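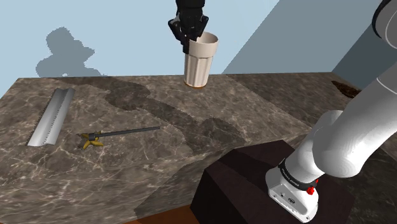 4.2 Open-Day Demonstration

The demonstration was held during the April open day of the Todorent laboratory and ran in two rooms. In the first, visitors watched the simulated workcell on a wall display while the policy executed in real time. In the second, they could set task parameters at a console and submit an episode to the queue. Both rooms used the same build of the simulator, Wosisum, and the same policy checkpoint as the experiments in Section 4.1. No retraining or tuning was carried out between those experiments and the open day.

The cell was the countertop layout from our evaluation suite. A single white arm is mounted on a dark pedestal at one corner of a marble slab, and the target is a ribbed, cream-white cup. A saw blade and a bar clamp lie flat on the slab as distractors. Figure 3 shows the gripper closed on the rim of the cup, with the cup at or just above the surface. The rim grasp was the only grasp type enabled for visitors. Side grasps were excluded because the fluted wall of the cup produces many small contact patches, and the contact solver slows to below real time when these are resolved in full.

Figure 3. Rim grasp on the ribbed cup in the simulated countertop cell. The saw blade and bar clamp are distractors.

Visitors submitted 417 episodes over the day. Each episode had a limit of 10 seconds of simulated time for the approach and grasp, after which the attempt was recorded as a timeout. Of the total, 185 episodes used the default lighting and the remainder used a light direction chosen by the visitor. The light direction matters in this cell. The arm can cast a large, dark shadow diagonally across the marble, and the policy receives only color images and joint positions. The pale veins and cloudy patches in the marble texture add further low-contrast structure near the base of the cup, where the policy must judge height.

Timeouts were concentrated in the visitor-lit episodes. The most common pattern was a hesitation above the cup, with the fingers open and the wrist making small corrections until the limit was reached. We had seen this behavior in training logs but had treated it as rare. Visitors found it quickly by placing the light behind the arm. A second pattern, contact with the spine of the saw blade during the approach, occurred only when the cup had been moved toward the left side of the slab. We did not attempt a statistical comparison between the two lighting groups. Visitors chose their own settings, often repeated a setting that had just failed, and in many cases copied the person before them.

The schedule allowed for a short technical session on Thursday afternoon, at which the logs were replayed for attendees from partner groups. Discussion centered on the shadow model. Gunn argued that the soft shading on the counter should be randomized separately from the hard shadow of the arm, as the two are coupled in the current renderer. This change has been made in the build used for Section 5. A request for depth input was also raised and was not adopted, as the hardware version of the cell has no depth sensor.

The replay set was reduced to one camera view per episode and capped at 4,000 frames per visitor session. Longer sessions were truncated from the end. Joint states were kept at full rate for all sessions, and the console settings are stored with each episode so that any run can be repeated from its seed.

By Ajith Subramaniam and Evander Gunn
April

Related items
Tritell: A Queue Manager for Shared Simulation Cells
Contact Solving on Fluted and Ribbed Surfaces
The Þorgeirsson Grasp Set: Notes on Revision
Shadow Randomization for Color-Only Policies

Contact | Copyright Todorent | Back to top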